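第四章 饮水与饲喂用水的管理

第四章 饮水与饲喂用水的管理

4.1 从一桶水说起

前三章讲了饲草、精料、干物质采食量。这一章讲水。学时不多,内容不少,抓紧看。

很多牧场的账本里没有水这一栏。草有价,料有价,兽药有价,水嘛,井里打的,渠里引的,开龙头就来。所以出了问题往往最后才查到水槽头上。产奶量往下掉,先换料,再查蹄,再请兽医,一圈下来才有人去摸摸槽底——一手的滑泥。

本章的几个关键词先记下:自由饮水、流量、补水速度、槽位、生物膜、总溶解固体。后面都要用。

学习要求:能估算畜群的日需水量;会看水质化验单;能给一条转场路线或一处运动场配槽。
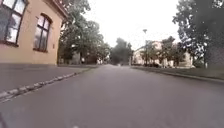
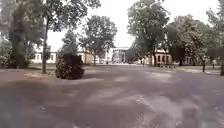
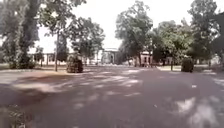 路面铺装,树有荫。

Yurani Palomino读完本章初稿后来信,说头一节写得太像说教,养牛的人谁不知道牛要喝水,问题在于没人知道自己那条管子到底一分钟出多少。她建议把测流量的办法提到最前面,公式往后放,学生先拎着桶去量一回,回来再看书,比什么都强。她还说,初稿里的例题全是平地牧场,坡地的压力损失一个字没提,等于让一半的读者白学。

意见收下了。测流量放在4.2,坡地的事放在4.5,公式挪到章末附表。下面接着讲。

4.2 先量流量

工具:桶一只,容积要知道,20升的最好用。秒表一块,手机也行。

做法:把浮球阀压到底,让水全开,桶接在阀口下面,掐表。桶满停表。连量两次,取慢的那一次。注意是取慢的,不取平均。用水最紧的时候,管网里别处也在放水,你量到的快值到时候根本拿不到。

什么时候量也有讲究。清早没人用水,量出来好看,没用。应该在挤奶刚结束、牛群往回走的那一阵子量。那时挤奶厅在冲洗,犊牛舍在配奶,几处一起抢水,管网压力最低。这个数才是真数。

举例。某槽接满20升的桶用了2分钟,那么流量就是每分钟10升。听着不少。可是挤完奶的牛是成群到的,一头牛喝水的速度就能超过这个数,两三头一起下嘴,水位眼看着往下走。后到的牛舔槽底,舔两口,走了。走了就不一定再回来。

这里有个概念要分清:容积和流量不是一回事。大槽配细管,头一拨牛喝得痛快,第二拨没有;小槽配粗管,一直有水,但挤。两样都要看,考试常考,牧场上更常考。

常见的堵点,按好查的次序排:

浮球阀孔径太小。换阀,最便宜的改造。
阀前滤网积砂。拆下来冲。
支管管径不够。这个要花钱。
接头处管子折了、压扁了。顺着管走一遍就能看见。
主管漏水。关掉所有用水点,看水表还走不走。

最后一条建议固定在每周三做一次,记在水表本上。漏水这种事,一天两天看不出,一个季度下来吓人。

4.3 牛喝多少

没有一个数能管所有的牛。影响因素:产奶量、干物质采食量、日粮含水量、气温、盐分摄入。放牧的牛吃青草,草里带着水,从槽里喝得就少;舍饲吃干草和颗粒料,全靠槽。

泌乳牛的需水量比干奶牛高得多,这个直觉上好理解,奶的大部分就是水。容易忽略的是围产期。刚产完的牛口渴得厉害,偏偏这时候常被关在产房的小栏里,一只挂桶,谁想起来谁添。产后的第一桶水最好是温的,备在手边,不要等牛站起来了再去接。

犊牛也要喝水。这一条要反复说,因为总有人讲“喝着奶呢,不用水”。奶进的是皱胃,自由饮水进瘤胃,瘤胃里的微生物没有水就发展不起来,开食料吃不进去,断奶就拖。从出生后头几天起就该有清水,桶和料桶分开挂,中间隔一段,不然料渣全甩进水里,一上午就馊了。

天热时候怎么办。六月以后气温上来,饮水量跟着上来,而且集中在傍晚。按春天的数字配的槽,到了六月就不够。所以做设计一律按最热的月份、最集中的时段算,不要按全年平均算。平均数在这件事上害人。

[例题4-1] 某场泌乳群,全群在热天的日需水总量为600升乘以若干组(见附表),假设全天需水的很大一部分集中在挤奶后的时段内,试判断一只每分钟出水10升的槽能供几组牛。提示:先把集中时段换算成分钟。再想想槽里原本存着的水要不要算进去。

答案不给。自己算,算完跟同桌对一对。对不上的多半是时段取得不一样,把假设写清楚就行,批改时看假设。

4.4 水质

看化验单,先看三处。

第一处,总溶解固体。高了牛也喝,但喝得不痛快,采食跟着降。从低盐的水换到高盐的水,要给适应时间,不能一夜之间换过去。

第二处,硝酸盐。井浅、周围施肥重的地方要当心。水里的硝酸盐和饲料里的要加起来看,单看哪一头都可能合格,合起来就不合格了。干旱之后的头茬青贮尤其如此。

第三处,细菌指标。取样方法不对,这一项就没有意义。从槽里舀的水和从井口接的水是两个样,代表的是两件事。井口样告诉你水源好不好,槽口样告诉你槽刷得勤不勤。两个都要,分开装,标签写清楚,别混。

铁和锰也提一句。对牛的健康未必有大害,但味道重,还会养出一层红褐色的粘泥糊在管壁上,滤网三天两头堵。遇到这种水,除铁设备的钱早晚要花。

生物膜。槽壁上那层滑的东西,就是它。光放水冲是冲不掉的,要刷。刷完排空,再放新水。舍内的槽每天看,至少每5天彻底刷一回,热天加密。放牧区的槽离得远,容易偷懒,所以更应该排进值班表里,签字。

蓝藻。只要是露天的塘、静水、天热、水里有养分,就有可能。发现水面有绿漆一样的浮层,立刻隔开牛群,另接水源,然后再取样送检。次序不要弄反,先隔牛,后取样。

Grutmont牧场做过一次简单的对比,把同一群牛能到的两只槽,一只照规矩刷,一只放着不管,在两根进水管上各装一只水表。牛明显偏向干净的那只,哪怕要多走几步路。数据不严谨,没有重复,场里人也承认,但是拿来给新工人看很管用。看完都愿意刷了。

4.5 坡地和远槽

平地上画管线,一把尺子够了。坡地不行。水往高处送,每升高一截就损失一截压力;管越长,摩擦损失越大;管越细,损失涨得越快。三样叠在一起,最高最远的那只槽往往只有一点滴水。

处理办法大致两条路。一条是在高处修蓄水罐,夜里慢慢泵上去,白天靠重力往下放。泵可以小,电费也省。另一条是加压直供,反应快,但停电就断水,必须有备用。

选哪条,看地形,看电,看人手。Hullham那边的丘陵场多数选了蓄水罐,理由很实在,停电多。罐要有盖,要有溢流口,溢流口要装网,不然鸟和老鼠都往里去。

低处的槽反过来,压力太大,浮球阀顶不住,关不严,整夜往外溢,槽边一片烂泥。烂泥接着就是蹄病。遇到这种情况装减压阀。不要靠把闸门拧小一点来凑合,拧小了流量也跟着没了。

槽的位置。几条原则:

离牛群最远的活动点不要太远。远了,牛就结群来喝,一来一大片;近了,牛三三两两随时来,对流量的要求反而低。
不要放在围栏死角。弱势牛会被堵在里面,下回就不敢去了。
不要放在门口和通道正中。
槽边地面要硬化,要有坡,水能流走。
一个群至少2只槽,而且不要挨着。一头霸道的牛守得住一只,守不住两只。

最后这条,新建的场常常不听,图省一段管子。等到头胎牛产奶上不去再补,补的时候要挖已经硬化的地面,花的钱是当初的好几倍。

4.6 冬天

冻。阀冻,管冻,槽面结冰。埋管要埋到冻土层以下,立管部分包保温或者加伴热带,伴热带的接线一定要有漏电保护。牛对槽里的微弱漏电极其敏感,人的手摸着没感觉,牛就是不肯喝。遇到牛站在槽边伸头又缩回去、舔一下就甩头的,先断电,再测电压,别急着赖水质。

破冰这件事,早一次晚一次不够。夜里最冷,早上那次要赶在牛起身之前。

Njål Hägglund在一份培训讲义里记过一个冬天的教训,大意是场里装了恒温槽,就把巡槽取消了,结果一只槽的加热管坏了,隔了一阵子才发现,那个群的采食早就掉下去了。设备可以省掉破冰,省不掉看一眼。讲义里还附了一张巡槽记录表,格式很简单,本书附录照着改了一份,可以直接复印了用。

4.7 记录什么

水表读数,固定时间抄。
刷槽日期和签名。
流量,一个季度量一回,换季必量。
化验单,按水源归档,不要按日期混放。
异常:水色、气味、牛不肯喝、槽边积水。

记录本挂在泵房里。纸的。手机软件也可以,但泵房信号常常不好,人出来走两步就忘了。纸笔用绳子栓着,丢不了。

每日用水量最好和每日产奶量画在同一张图上。两条线平时一起走。水线先掉,奶线隔一两天跟着掉,这是供水出了毛病,或者牛群要发病了;水线猛涨奶线不动,先查漏。

本章实习

到指导教师指定的牧场,分组,每组负责一个群。挤奶结束后量流量两次,检查全部堵点,画一张管线草图,标出高低。草图不要求比例准确,要求阀门一个不漏。取井口样和槽口样各一份。回来写报告,报告里必须有一条改造建议,并且写明先改哪里、为什么先改那里。

雨靴自备,换洗衣物自备。进场前后消毒,按第二章的规定走,这个没有商量。

思考题放在4.8节后面。下一节先讲回收水,挤奶厅预冷器出来的温水能不能直接给牛喝,喝的话管子怎么接。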